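Spielkonzepte und Portierungen, Einheit 2: Wenn ein PC-Spiel auf den Handheld muss

Ich fasse noch mal zusammen, was wir am Montag geschafft haben, plus ein paar Sachen, zu denen ich wegen eurer (sehr guten!) Zwischenfragen nicht mehr gekommen bin. Unser Fallbeispiel bleibt Faltville, das kleine Plattformspiel von Rosaura Quispe. Wer es noch nicht gespielt hat: bitte bis zum ersten Endgegner, sonst versteht ihr die Hälfte der Übung nicht.

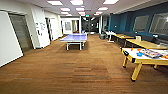
1. Bildschirm und Lesbarkeit

Das Original läuft mit 800 Pixeln Breite, und alles ist darauf ausgelegt. Auf dem Handheld bleibt davon nicht viel übrig. Einfach runterskalieren geht schief: Die Schrift matscht, und die Stacheln sehen aus wie Gras. Quispe hat deshalb fast 3000 Kacheln von Hand nachgezeichnet. Klingt irre, aber schaut euch mal die Höhlenlevel im Vergleich an, das ist richtig schön geworden!

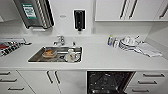
Küchenzeile mit Spüle

2. Steuerung

Mein Lieblingsthema, ich halte mich kurz (ich versuche es). Faltville hat auf der Tastatur eine eigene Taste fürs Falten der Welt. Beim Handheld lag die zuerst auf der Schulter, und beim Testen haben alle ständig aus Versehen gefaltet, meistens mitten im Sprung. Jetzt muss man sie kurz halten. Fabrice Langlois findet das in seinem Aufsatz zu träge, ich finde es genau richtig – lest ihn trotzdem, das Kapitel über Sprungkurven ist klasse.

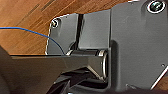
Dazu gehört auch die Frage, wie viel Verzögerung man beim Springen verzeiht. Ihr erinnert euch an den Prototyp Gukimer: Mit 50 Millisekunden Nachlauf an der Plattformkante fühlte er sich gleich viel fairer an, obwohl am Level selbst nichts geändert war. Probiert auch mal größere Werte aus, irgendwann schwebt die Figur und es wird albern.

3. Speicherpunkte

Unterwegs spielt man in Häppchen. Zwischen zwei Bushaltestellen schafft niemand den Uhrturm, also braucht es mehr Speicherpunkte oder eine Schlaffunktion. Überlegt euch, was das mit der Spannung vor einem Endgegner macht.
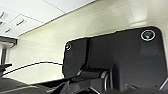

Fachgruppe Digitale Spiele · Leitung: Sabina Mridha

Zur Übung: Nehmt euch zu zweit ein Level aus Faltville oder Patwary und skizziert eine Handheld-Fassung auf 2 Seiten. Bleistift reicht völlig. Schreibt dazu, welche Taste ihr opfern würdet. Abgabe bei Viorica Trajkovski, Fragen gern direkt an mich.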